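3. Materials and Surface Preparation

3.1 Ribbed panels and supporting rails

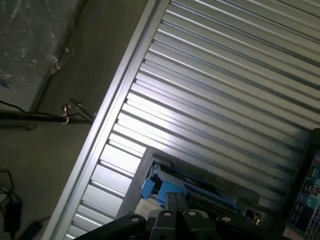 The ribbed panels used in this study were supplied by Hirvonen in a single delivery and stored flat until needed. Each panel was held along its long sides by aluminum rail, which kept the ribs at a fixed angle to the rail axis and prevented the sheet from bowing under its own weight. Of the 17 panels delivered, six were rejected at inspection for dents deeper than the acceptance limit given in Section 2.4, leaving 11 for the measurements reported here. Panels are numbered in the order in which they were unpacked, and the numbering carries no information about position in the original stack.

Rib spacing was measured with a caliper at eight positions per panel, four near each end. We did not measure spacing from photographs. Perspective changes the apparent distance between ribs considerably when a panel is viewed at a low angle, and the bright bands produced by the reflective surface do not coincide with the rib crests. An observer who takes the brightest line for the crest will place it toward the light source by an amount that depends on the viewing direction. Georgiou's earlier bench notes, which we used as a starting point, contain several spacing values obtained in that way, and these were discarded.

Figure 3. Ribbed metal panel with aluminum rail along one side. Part of the surrounding work area is visible, with cables, a power adapter and crumpled transparent plastic sheet.

3.2 Appearance under fixed lighting

The panels present a practical difficulty for visual inspection. A ribbed metal surface reflects a compact source as a series of narrow highlights, one per rib, separated by gray bands. In Figure 3 the highlights are strongest near the middle left of the panel, where several grooves appear almost white, while the grooves toward the right edge take on a cooler, bluish gray. A shallow scratch that falls inside a highlight is easily missed. The same scratch in a gray band stands out clearly.

Inspection was therefore carried out twice for each panel, with the lamp moved to the opposite end between passes. Two inspectors (Akanda and Fodor) worked independently and marked defects on paper templates ruled to the nominal rib spacing. A defect was accepted if it appeared on both templates within one rib of the same location. Defects recorded by one inspector only were reviewed by a third person (Gazi) with a hand lens. The combined templates contain 989 accepted marks, the great majority of them short scratches running along the ribs. Scratches across the ribs were uncommon and tended to be confined to the crests, as would be expected if a neighboring sheet had slid over the surface during transport.

The flat face of the rail was excluded from the inspection. It reflects light evenly along its length and was used only as a visual reference when judging whether lamp position had drifted between panels.

3.3 Handling and wrapping

Panels were wrapped in transparent plastic sheet between sessions. The sheet was removed completely before inspection - folding it back over one end was tried early on and abandoned, as the loose part tended to slide across the ribs and leave smears. Once removed, it was placed beside the panel and reused until torn. Creased sheet is itself a source of stray glints, and inspectors were instructed to keep it clear of the lamp side.

Smears and fingerprints were removed with a lint-free cloth wetted with Plilix solution, wiped along the ribs in one direction only. Wiping across the ribs left residue in the grooves. Panels 4 and 9 required a second cleaning, and their templates were redrawn afterward.

3.4 Cabling at the work surface

Cables were routed over the work surface beside the rail and kept off the ribbed face. A cable drawn over the ribs can trap grit against a crest and produce marks very similar to the transport scratches described above. Stojanovska tested this on one of the rejected panels by pulling a weighted length of cable across the surface; the resulting marks could not be distinguished from existing ones under the hand lens. Cable position was checked before each pass, and sessions in which a cable was found touching the panel were repeated.

Power adapters were likewise kept on the work surface and away from the sheet metal. Surface temperature was logged at both ends of each panel using an Allari contact probe. No panel showed an end-to-end difference large enough to affect the caliper readings, and no temperature correction was applied.

3.5 Limitations

All panels came from one supplier and one delivery, so the defect density reported in Section 4 should not be read as typical of ribbed sheet in general. The two-pass method reduces the number of defects hidden by highlights but does not remove the problem entirely. Scratches lying exactly along a crest remain the most likely to be overlooked, and the template resolution of one rib does not allow closely spaced marks to be separated. The Catbridge templates used for panels 1 to 3 were printed on thinner paper, which stretched slightly when handled; their positions were corrected against the end marks before the counts were combined.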